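Can a robot tidy a table yet? Set up a sorting test and find out

People keep asking me whether machines can do the tidying up yet. My answer is always the same: some of it, slowly, if you set the table nicely first. Sorting is the chore I'd start with. It's forgiving, it's cheap to set up, and you learn a great deal from two baskets and a bit of paper!

I'm going to assume you've got an arm that moves and a hand that closes. The rest you can find in a kitchen drawer.

Step 1. Clear a plain table

White or pale is best, with a blank wall behind if you can manage it. My first go was on a patterned tablecloth and the camera kept finding fruit that wasn't there (I did too, by the end of the afternoon).

Step 2. Put out the baskets and labels

You want two open baskets with low, sloping sides. Set them well apart, then write a label for each on white paper in thick lowercase letters. Mine say "fruits" and "office supplies". Handwriting is fine. If your friends can read it, try it on the machine before you go printing anything.

Step 3. Lay out the things to be sorted

Start with easy shapes. A banana is a good one, as it has to be gripped across the middle and will swing if you get that wrong. Something small and round is harder than you'd think -- it wants to roll the moment a fingertip brushes it.
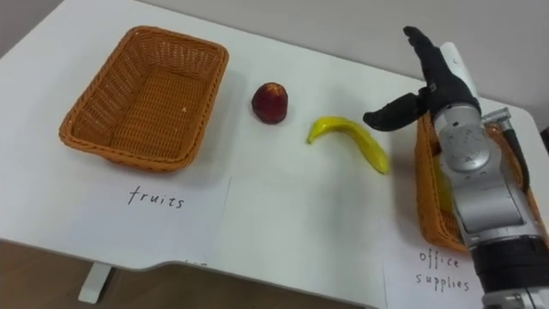

Zdenka Đorđević
Workshop lead, Skunel

Keep the arm's resting place in mind when you put the baskets down. An arm parked in front of one can hide half of it from the camera, so have it swing clear before it decides where anything goes. I lost most of a morning to that one.

Step 4. Give one plain instruction

I say "put everything where it belongs" and leave it there. Don't name the objects! The whole point is to see whether it can read the label, look at the banana and join the two up. Give it 90 seconds an item and then stop the clock.

Step 5. Do five goes and write them all down

Bad ones included, please. I score two things separately, the choice of basket and the putting down. A machine that picks the right basket and then drops the thing on the rim has a hand problem, and more talking to it won't help. My colleague Spyros Mladenović scores far more harshly than I do, so we swap sheets.

Step 6. Check the baskets against the labels

Fruit with fruit, tape with the office things. Have a proper look inside as well, as a small dark item can hide behind a roll of tape and get missed when you tot up.

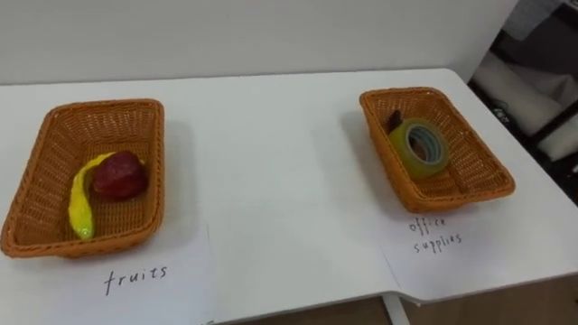 Step 7. Make it harder

Swap the labels over and leave the baskets where they are. This catches out any system that has simply learned "fruit goes left". After that, try a mug, which belongs in neither basket, and see what it does. I'd be happy with a machine that leaves it alone and asks.

So would I let one loose on my own kitchen table? Not with the good glasses out. For a bowl of fruit and a few desk bits, yes, if I've got a cup of tea and I'm in no hurry.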